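Search this site Go

Report on our visit to the Wunstead open day
Group members: Bezawit Moges, Yavuz Uysal, Jolene Kerslake

In October our class went to the open day of the robotics laboratory in Wunstead. There were 18 students from our course. Our host was Moushumi Kanagaratnam, and she explained to us the work with the arm which they call Risa.

The task in the demonstration was sorting of toys. A person can do it without thinking, but for the arm it is quite difficult. Soft toys change their shape when they are held, and ropes can lie in many ways. We stayed at this table for about 98 minutes, longer than at any other.

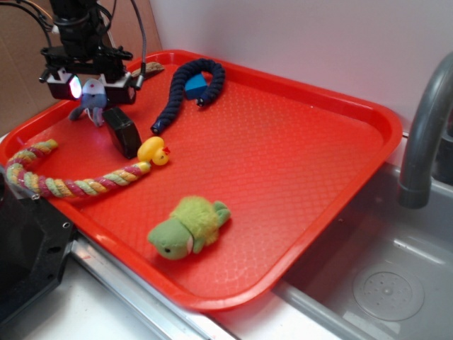 Figure 1. Risa at the toy tray, with the gripper finger next to the yellow duck.

Ms Kanagaratnam told us that the team made 82 trials with soft toys before the open day. The plush turtle is her favourite object for tests – its fur gives a good hold. The braided ropes are harder, and for them the team is still changing the program.

Yavuz asked if a second arm would help. She answered that they want to try it next year, but first the cameras must be adjusted better.

For our own project we decided to use only seven objects in the beginning, and one of them will be a rope. Jolene will write to the laboratory about the gripper fingers – we would like to know their exact length.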